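Vurnside Works Open Day: Visit Notes
27 Jan 2026

The Flustby site molds household tableware and runs two open days a year. The previous one was in October. Visitors enter by the north gate and sign in at the weighbridge office.

The tour began at resin storage. Pellets arrive in bulk and are held in 8 silos, then moved by vacuum line to the dryers. Color is added at the machine throat as masterbatch, so a press can change shade without draining the line. Purge material from a change is reground and sold on.

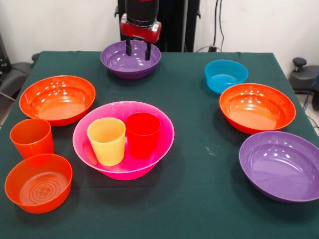
Bowls and cups in solid colors on a green tablecloth.

The main hall was running at 2,000 parts per shift on the older presses and 3,000 on the newer ones. The difference is mostly cooling time – the newer tools have channels that follow the shape of the part. Wall thickness is checked at the rim and the base, where sink marks show first.

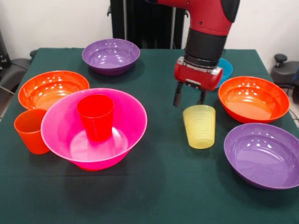

Cups and bowls, with a translucent pale yellow cup near the center of the table.

Packing was idle during our visit. Cartons come from Flarkari, and outbound pallets go by road with Ó Gríofa. Ear protection is required in the main hall and is handed out at the door. Parking is limited – the overflow lot is a ten-minute walk along an unlit road.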